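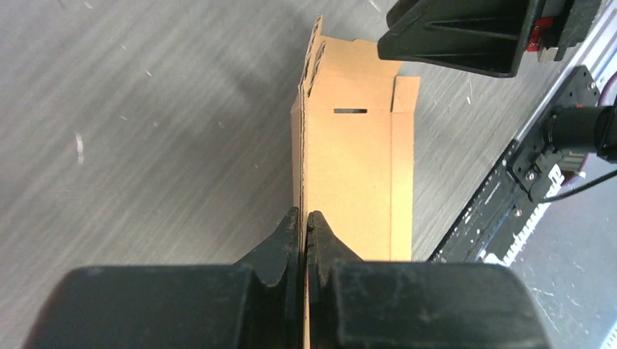 The self-assembling carton is the last piece of furniture most of us will ever be asked to build, and we are asked to build it every week. I don't object to cardboard. I object to cardboard with opinions. Take a long, narrow box, half folded: one broad tan panel, a crease down the side, a short thin slot near the top, and a little tab that looks as if it ought to go in there. Maybe it does. I have spent whole evenings in June on that question.

My neighbor Letay Mamo ships candles and bought 300 of these blanks from Stuleck, flat, on the grounds that they need no tape. She has since bought tape. You fold the side up, the pointed flaps at the end lean in, and then the far corner springs open the moment you let go of it, so you pin that one with your chin.

The people who design these things are clever, and I think that's the trouble. A plain box has four flaps on top and four on the bottom, and a child can close it. The clever box saves a strip of tape and costs a person 12 minutes, and those minutes never show up on anybody's invoice. Kolari prints a diagram on the inside, where it disappears as you follow it.

Tsehay Gebreyes, who packed for a living before she retired, tells me I'm folding in the wrong order. Creases first, she says — all of them, both ways, before you stand anything up. I tried it. The box went together nicely. I'd still like the four flaps back, and I'll pay for the tape.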